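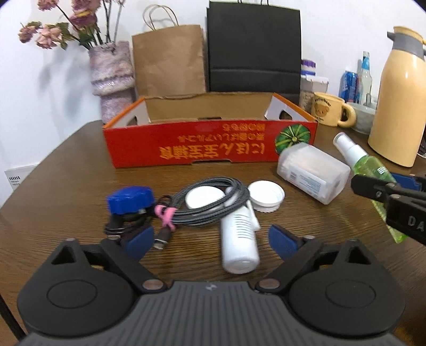 How Do You Teach a Robot to Pick Things Up?

By Maham Rajput
March

Try this! Put a bottle on its side on a table and pick it up. Easy, right? Your fingers know how wide to open and how hard to squeeze, and you hardly have to think.

A robot has to learn all of that. At the Lahlou workshop, Eoin Tierney and Adebayo Ojo are building a gripper, a kind of hand with just two fingers. Each finger has a blue pad on it. A person holds the gripper and uses it to grab things, and the robot learns by copying (a bit like you learning to tie your shoes!).

We use cookies to remember your settings. OK | Find out more

Round things are tricky. A bottle lying down can roll off if one finger bumps it first, so you open the fingers wide, put one on each side, and close them slowly. Cables are even harder, because they bend every time you touch them!

And one try isn't enough. Eoin wants 1000 grabs before summer, and on a good Tuesday they fit in 30. Messy tables are great for this, since real kitchens are messy too.

Want to be the robot? Use only your thumb and one finger, and try to pick up a mug, a lid and a piece of string. Which one got away from you?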